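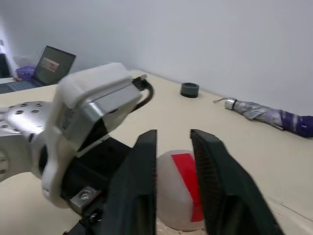 The red stripe and the crumbs on our table

Crumbs on a white craft table – what do you use?
Niamh Lenihan
I love our new work table! It's two white panels pushed together, so there's loads of space, but little tan crumbs keep turning up on it and I think they're getting into the seam. The tape and scissors live along the back. 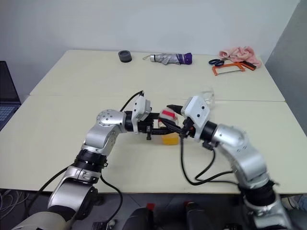 I'd like to keep the panels together if I can. Any tricks?

Alfredo Mercado
Oh, you'll love this one – a soft, dry paintbrush! Sweep along the seam toward one end, then pick up the pile with a barely damp cloth. I've had the same kind of table for three years and the join still looks great. Put lids back on before you brush, and do pull the panels apart every September for a proper clean. So satisfying!

Ninh
Handheld vacuum. Mine's a Gekine, works fine on crumbs.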